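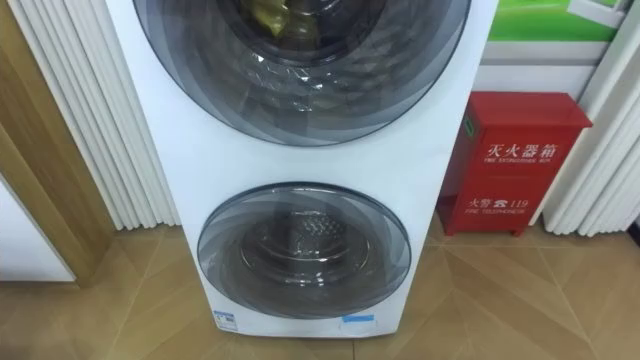

Right, so week two is about friction, and in particular why cloth behaves so oddly when you'd think it was a simple enough material. Last time we did blocks on slopes, which are lovely and obedient. Cloth isn't. Put one shirt in a drum and turn it, and the shirt rides up the wall, gets to a certain height and drops. Press something up against a smooth glass door, like the yellowish-green item in the upper drum, and you've got two quite different surfaces holding it, glass on one side and whatever else is in there on the other. Keep that in your head for the problem sheet.

## Grip at the wall

At the top of a turning drum, gravity wants the cloth down and the wall is pushing it round in a circle. If the drum goes fast enough the cloth never leaves the wall at all. The condition is

v² / r = g

and I'd like you to be able to get there on your own, without looking it up (it's two lines, promise!). Notice that the mass cancels. A sock and a bath towel part company with the wall at the same speed, at least on paper. In practice the towel is thick, so its middle sits at a smaller radius, and that spoils the tidy answer.

**Try it:** take r as 30 cm and find the slowest speed that keeps a sock pinned at the top. Then turn it into revs per minute. If you get 102 you've slipped up with your units somewhere, and I'd start by checking whether you used the diameter.

## Hinges and where to pull

We then did moments, which I rushed, sorry. A door turns about its hinge, so the same pull does more the further out you put it. Pull at the rim and you need very little force. Pull close to the hinge and you'll be there all afternoon.
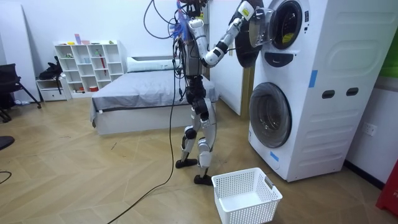
*Fig. 2. A grip at the rim of the upper door.*

For the sheet, assume the pull is at right angles to the door. If it isn't, only the right-angled part counts, and that's where the sine comes in. Draw it first, please. I can give marks for a drawing even when the sums go wrong.

## Reading and bits

- Benjelloun, chapter 2, the section on rough surfaces. Skip the boxed proof.
- The Faseo tables are on the course page. You want row 1,208 for cotton on steel.
- The Hestach worksheet is optional, but question 2 is very close to something I like to ask in the test.
- Bring a ruler and a bit of old tea towel to the Geromberg lab. We start at 2 and we'll be dragging things across benches.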